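4장. 컵과 가벼운 용기를 집는 작업 설정하기

이 장까지 오셨다면 Skomico 집게의 전원 연결과 영점 맞추기는 이미 마치셨을 겁니다. 수고 많으셨어요. 이제부터는 다들 가장 궁금해하시는 부분, 그러니까 이 기계가 정말로 책상 위의 컵을 치워 줄 수 있느냐 하는 이야기를 해 보려고 합니다. 미리 말씀드리면 절반쯤은 그렇습니다. 똑바로 놓인 컵 하나를 집어 정해진 자리로 옮기는 일은 꽤 믿고 맡기실 수 있지만, 설거지나 분리배출까지 알아서 해 주기를 바라신다면 아직은 조금 더 기다려 주셔야 해요.

4.1 준비

1. 작업할 탁자 위에서 노트, 전선, 필기구처럼 손가락에 걸릴 만한 물건을 치워 주세요.
2. 컵 안에 남은 음료를 비워 주세요. 한두 모금이라도 꼭 비우셔야 합니다.
3. Jostley 제어 프로그램을 열고 '용기' 항목에서 '종이컵'을 고릅니다.

4.2 집는 힘 맞추기

1. 힘 값을 19로 두고 시작합니다. 처음 보시면 너무 약해 보일 수 있는데, 종이컵에는 이 정도가 알맞은 출발점이에요.
2. 양쪽 손가락이 컵 옆면에 나란히 닿도록 높이를 맞춥니다. 골이 진 종이 홀더가 끼워져 있으면 홀더 위를 잡아도 괜찮습니다.
3. '천천히 닫기'를 누르고, 컵이 찌그러지지 않는지 눈으로 지켜봐 주세요.
4. 컵을 조금만 들어 올려 봅니다. 미끄러지면 힘 값을 한 단계씩 올리고 3번부터 되풀이합니다.
5. 마음에 드는 값을 찾으셨으면 '저장'을 누릅니다. 이름은 나중에 알아보기 쉽게 붙여 두세요. (저희도 '컵1', '컵2'로만 저장해 두었다가 한참 헤맨 적이 있답니다!)

주의: 유리잔과 도자기 컵에는 종이컵 설정을 쓰지 마세요. 5장에 따로 설명해 두었습니다.

주의: 작동 중에는 손가락 사이에 손을 넣지 마세요. 급할 때는 손잡이 옆 정지 단추를 먼저 누르셔야 합니다.

4.3 어디까지 맡길 수 있을까요

저희 시험실에서는 종이컵 집기를 2,744번 해 보았고, 그 가운데 700번은 홀더를 끼운 컵이었습니다. 홀더를 끼운 쪽은 손가락이 잘 걸리는 대신, 홀더만 쏙 빠져 올라오고 컵은 탁자에 남는 일이 이따금 있었어요. 사람이라면 새끼손가락으로 슬쩍 받칠 텐데 집게는 아직 그런 요령이 없습니다. 겹쳐 쌓은 컵, 옆으로 누운 컵, 뚜껑이 헐겁게 얹힌 컵도 지금은 사람 손이 훨씬 빠릅니다.

참고: 홀더가 자꾸 빠지면 잡는 위치를 홀더 아래쪽 끝에 가깝게 낮추고 4.2의 3번부터 다시 해 보세요. 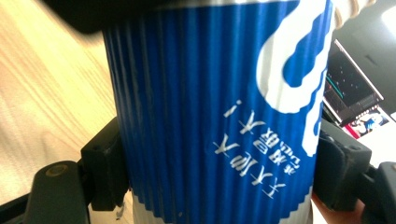 Pliltitz: 저희 사무실에서는 월요일 아침마다 컵 치우는 일을 맡기고 있는데, 하나씩 떨어져 있으면 잘하고 두 개만 붙어 있어도 멈춰 버려요. 결국 컵을 띄엄띄엄 놓아 주는 일은 제 몫이 되었네요. 다음 판 설명서에는 붙어 있는 컵을 다루는 방법도 넣어 주시면 좋겠습니다.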